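Gastwood yarn swap is back on, by post this time

4 September 2020

A quick bit of news for the knitters and crocheters among you, as I've had quite a few messages asking. The Gastwood Yarn Swap is going ahead this autumn after all! It can't be in the hall, obviously, so we're doing the whole thing by post. I put my name down the minute the form went up and I've been rummaging through my stash ever since (the good drawer, the bad drawer and the bag behind the door we don't talk about).

It works like this. You send in a parcel of yarn you no longer love, up to six balls or skeins, and you get the same number back from somebody else's parcel. Last year 113 of us turned up on the day and it was a proper scrum by the sock yarn table, so I'm quite looking forward to doing it in my slippers. So far 45 people have signed up, and the list stays open until 21 September.

Wuketti, the little wool shop on the corner by the library, is taking in the parcels and doing the sorting. You can post yours or drop it at the shop door in the mornings. They've asked for full balls or unbroken skeins only, with the band still on if you've got it. If the band is long gone, pop a note in with your best guess at the fibre and the thickness. Please don't write "blue, nice" like I did one year.

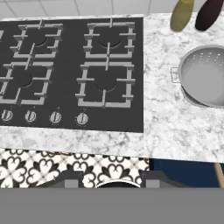
There are three boxes to tick on the form: wool, cotton or "surprise me". I've gone for surprise me, which may be a mistake – I once came home from the swap with nothing but eyelash yarn in a shade of salmon, and I still have every bit of it. You can also say if you're allergic to mohair or angora, and Wuketti will keep those parcels well apart. If you've got a cat or a dog, mention that too, please.

The other bit of news is that there'll be a knit-along to go with it. Pindemetti have put together a cowl pattern that uses up odd balls, called the Venkataraman, and everyone who sends a parcel gets a copy in with their yarn. I've had a peek at it and it's lovely! It's a slipped stitch pattern worked in the round, so you only ever use one colour per round, and it looks far cleverer than it is. There's a crochet version as well, though the chart for that one is still being checked and may come on a bit later.

You'll need a 4.5 mm circular needle if you knit like the pattern says. I'm a tight knitter so I shall be going up a size, and I might make mine longer too so it goes round twice. I've got a mustard and a sort of mossy green set aside already, assuming nothing better turns up in my parcel.

Forms are at the Wuketti counter or on the swap page, and there's no charge apart from your postage. If you signed up for the spring swap that never happened, you do need to fill in a new form, as they aren't carrying the old names over. Parcels go back out in the last week of September. I'll put a photo of my haul up here when it lands, salmon eyelash and all.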